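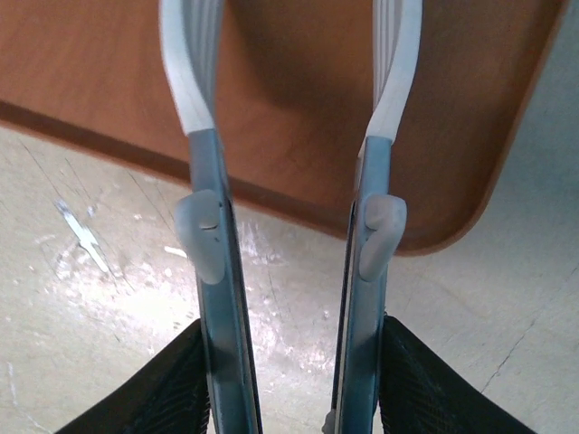
Gripper fingers with pale, ridged tips.

Soil moisture sensor, second attempt
23 June 2021

I put the first version of this on the back porch in May and it lasted long enough for me to stop checking the planters by hand, which was a mistake. The readings drifted up for a few days, then sat flat, and by the time I went out to look, two of the tomato plants were hanging over the side of the box. They recovered. The sensor did not.

That one was the cheap resistive kind, a fork with two bare metal prongs. You push it into the soil, run a small current between the prongs and measure the resistance. It works fine on a desk with a glass of water. In a planter with power on it all day the metal gets eaten away, and mine had one prong reduced to a brown stub. I had read that this would happen and figured it would take a whole season.

So the second attempt uses a capacitive probe. There is no exposed metal in the soil part. The copper sits under the solder mask and the board measures how much the wet soil changes the capacitance. I bought mine from Galturine, who sell them in pairs with a short cable. They also sell a longer cable separately, and I would get that if your planter is any distance from an outlet. I made my own out of old phone wire and it was fine after I redid one of the joints.

The board

I am using the Stiltano board from the weather station project, since the weather station came down when we had the gutters replaced and never went back up. It runs its logic at 3.3 volts, takes 5 volts in through the USB socket, and has a 12-bit analog input, so you get much bigger numbers out of it than from an Uno. Keep that in mind if you are comparing your readings with somebody else's.

The probe has three wires. Power goes to the 3.3 volt pin, ground to ground, and the signal to analog input two. I used input two because the socket for input one is loose on my board. Any of them will do as long as you change the number at the top of the sketch.

Check the probe's output before you connect it to anything. A lot of these boards have a small regulator on them and some do not, and the output range is different. I put a meter on the signal wire with the probe in air, then with it in water up to the line, and it stayed well under the limit for the input both times.

Calibration

You need two numbers, dry and wet, and you should get them in the soil you are going to use. My first try was air and tap water, which gave me a huge range, and then the planter never left a narrow band in the middle of it. The percent figure on the display moved so little that I thought the probe was dead.

What I did the second time was fill a yogurt tub with potting mix that had been sitting open in the garage. I pushed the probe in to the line, packed the mix around it and waited for the number to settle. That gave me 1758. Then I watered the tub until it ran out of the holes in the bottom, let it drain while I ate lunch, and read it again. That gave me 1410. The number goes down as the soil gets wetter, so if you use a map function, put the dry number first.

With those two values the display reads in a way that matches what my finger tells me. Below 40 percent, the top layer is dry and the plants want water by the evening. I have the alert set there.

How tightly the soil is packed makes a big difference. If there is an air gap down one side of the probe you will get a dry reading in a soaked planter. I now make a slot with an old bread knife, slide the probe in and press the soil back from both sides.

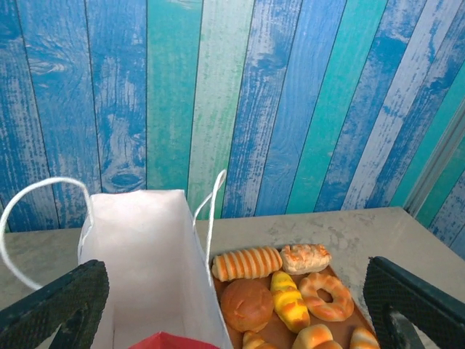
Blue and green plank wallpaper above a light gray tabletop.

The code

It is short. Once an hour the board wakes up, turns on the probe, waits for it to settle, takes ten readings, throws out the highest and the lowest and averages the rest. Then it turns the probe off again, converts the average to a percent, and writes it to the serial port and the little display. If the percent is under the alert level it blinks the red LED until the next reading.

I power the probe from one of the output pins so I can switch it. The current is small enough for that on this board. Look up yours before you copy me. A capacitive probe does not corrode like the fork did, so switching it is only there to save a bit of battery if I ever move this to batteries.

The settling delay gave me some trouble. I had it too short, and the first reading after power-on was always way off. Throwing out the highest and lowest hid this most of the time, and then now and then two bad readings would get through and the average would jump. I made the delay a full second and the jumps stopped. There is no reason to hurry a sensor that gets read once an hour.

Régis Maillard left a comment on the first post suggesting a median in place of the average. I tried it on the logged values and it came out nearly the same once the delay was fixed. I left the average in. His other suggestion was to log the temperature too, as these probes shift a little when it gets hot. I think he is right, going by the small bump I see in the log on sunny afternoons – the soil does not get wetter at two o'clock by itself. I have a temperature sensor in a drawer somewhere and will add it when I find it.

Keeping the water out

The electronics on these probes sit at the top edge with nothing over them. The white line shows how deep you can bury it, and everything above the line is bare components. Rain gets on them, and so does the hose.

I brushed clear nail polish over the components and the cut edges of the board, two coats, left overnight between coats. The edges matter. The board is fiberglass inside and will soak up water along the sides if you leave them raw. Then I slid a length of wide heat shrink over the top part, down to just above the line, and shrank it with the hair dryer on high. It took a while. A proper heat gun would be better, but Ferraro in Flenwood had none on the shelf and I did not want to wait for an order.

The Stiltano board is in a plastic food box screwed to the porch post, under the roof. The cables come in through the bottom with a loop hanging below the hole so that water drips off before it gets there. I left the hole unsealed. If any damp gets in I want it to be able to get out.

How it is doing

So far it reads what I expect. It drops after I water, climbs slowly through the day and levels off at night. The alert has gone off three times and each time the soil was dry when I stuck a finger in. I am still sticking a finger in, after what happened with the last one.

The second probe from the pair reads a little lower than the first in the same tub. I had hoped to use one set of numbers for both and that will not work, so it gets its own pair of constants in the sketch. It is going in the pepper box this weekend.

A few people asked about hooking this up to a pump. I have a small one and a relay board, and I may get to it later in the summer. I want a few more weeks of readings first, and I need to work out what happens if the probe gets pulled out of the soil while the pump is connected. As it stands the code would see bone dry soil and keep pumping until the bucket was empty. A limit on how long the pump can run in a day would probably cover it. If you have done this already, leave a comment with what you used.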